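The Second Arm

The quotation from Leiva came on 18th June, and Solomiia Tkachenko read it three times before she went down to the workshop. One arm had been in the budget since November. Now the paper said two arms, one rail, two grippers, and a line called "consumables" which had no number beside it.

"What are consumables?" she asked.

"Fingers," said Latifa Lahlou. She did not turn from the bench. "The yellow ones. They are soft, so they wear."

"How many fingers does a robot need?"

"More than you have written."

Solomiia sat on the stool and opened her notebook. She had worked for Geltdale for many years and had bought vans, a roof, and once a boat, but she had never bought a hand. She wrote: fingers, 34 pairs. Then she put a question mark after it.

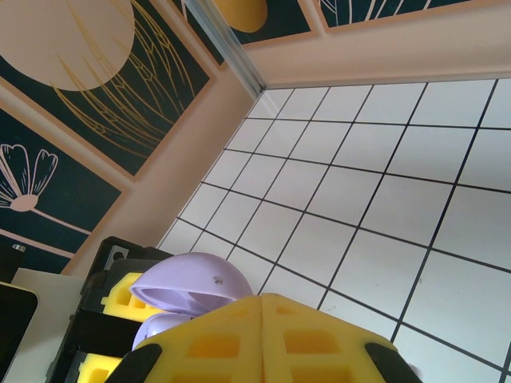

"Doster sells a hard finger," she said. "It lasts longer. I have their price here, 929 for the set."

"And what will it do to a small plastic case with a shiny lid?"

Solomiia did not know, so she wrote that down too. She liked to write down what she did not know. Her first manager had laughed at this habit, and later he had asked to borrow the notebook.

Latifa came and sat beside her. There was flour on her sleeve from her lunch. She took the pencil and drew a line under the word "arm".

"You want to buy one now and one next year," she said. "I understand it. It looks cheaper. But one arm can only pick up and put down. When it must turn a thing over, it needs a table, or a clamp, or a person. You will pay for the clamp, and then you will pay for the person who moves the clamp."

"Two arms can also drop a thing between them."

"Yes," said Latifa. "They can."

They were quiet for a while. Solomiia thought about the meeting at Imis, and the director there, who always asked what was the smallest possible number. She had prepared two pages for him, one with 1,000 for training and one without it. 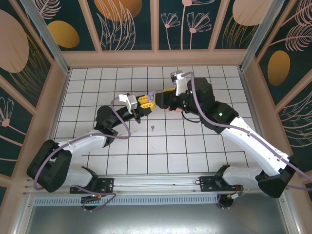
Both grippers at the small purple piece, over the white tiles.

"Show me the page without training," said Latifa.

Solomiia gave it to her. Latifa folded it in four and put it under the short leg of the stool, and the stool stopped rocking.

"So I have only one page," said Solomiia.

"You have one page and a good seat."

She wrote 1,000 again, more clearly this time, and crossed out the question mark after the fingers. Then she asked how long the rail was, and whether it would go through the door.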